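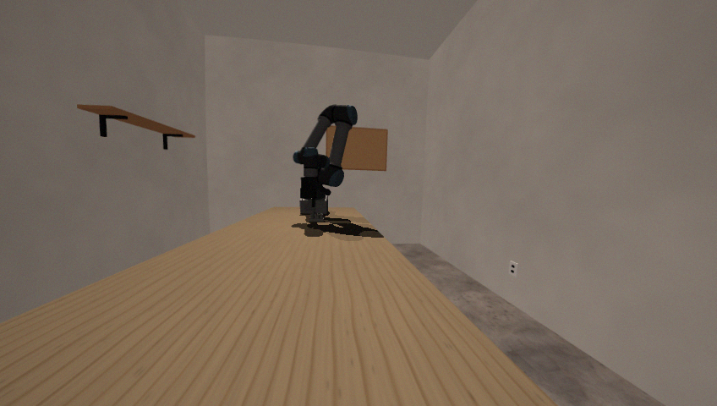
A robot arm at the end of a long wooden table. Computer rendering.

The Price on the Wall

I have a painting in my hallway that has been for sale in seven different shows. It is a view of the river at Grolemcombe in bad light, and it has cost, depending on the year and my mood, anything from the price of a good dinner to the price of a used car. The painting has not changed. I touched up one corner of the sky once, and regretted it.

My subject is price tags, and my opinion is that they belong on the wall, next to the painting, in numbers large enough for a person to read without bending over.

This is apparently a vulgar thing to want. At the last group show I hung in, in Nellville, the gallery kept the prices in a binder. The binder lived on a desk. Behind the desk sat a young man with excellent posture, and to see the binder you had to ask him for it. I watched a couple stand in front of my friend Lotte De Haan's big orchard painting for a very long time. They stepped back. They stepped forward. The woman tilted her head in the way that means she is measuring the space over a sofa. Then they both looked at the desk, looked at each other, and went to get some cheese.

Lotte's painting was $2,451. Maybe that was too much for them, and maybe they had been bracing for ten thousand. She'll never find out, and she drove the thing home under a moving blanket.

The argument for the binder goes like this: a price on the wall makes people look at the price instead of the art. I have heard it from Capucine Hamel, who ran the gallery and whose eye I trust on nearly everything else. She feels that a number beside a picture is a kind of noise. She'd like visitors to fall in love first and learn the terms later, an arrangement I believe has also been tried with timeshares.

My trouble with it is that people don't stop thinking about money when you hide the money. They think about it harder. Put a coat in a shop window with no tag and most of us walk past, having decided that the coat is not for us. We don't stand there admiring the stitching in a purer way.

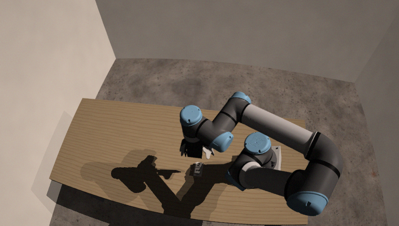 There's also the matter of what we painters do when we know the numbers will be tucked away. We get brave. I once priced a small still life at $2,236 for a show with a binder, and I can't tell you where the 36 came from. I think I wanted it to look calculated. Had that number been going up on a card beside two pears and a jug, where my own sister could see it, I'd have come to my senses.

Vasilis Omerović, who paints boats and sells nearly all of them, writes his prices on the card himself, in pencil, under the title. He says people come up and argue with him. Some of them argue themselves right into buying a boat. I've started doing the same at my open studio each September, and the arguments have been pretty good. One man told me that my river was overpriced but my frame was a bargain. He was right about the frame.

I'll grant Capucine this much. A wall full of big orange stickers does look like a yard sale, and I have seen a red dot make a grown painter unbearable for a week. A plain card would do. Title, medium, price, same size type for all three. Anyone who wants to fall in love first can read from the top and stop.

The Grolemcombe painting is going out again this fall, for its eighth try. I've written the card already. I've also erased it twice.

Search this site
Enter keywords Go

More from Opinion
Varnish, and Other Things I Put Off
Slavica Vidmar on Teaching People Who Already Know Everything
Who Is the Wine For? Notes on Opening Night
Darragh Doherty: In Defense of the Ugly Frame

Contact | Copyright 2020 | Back to top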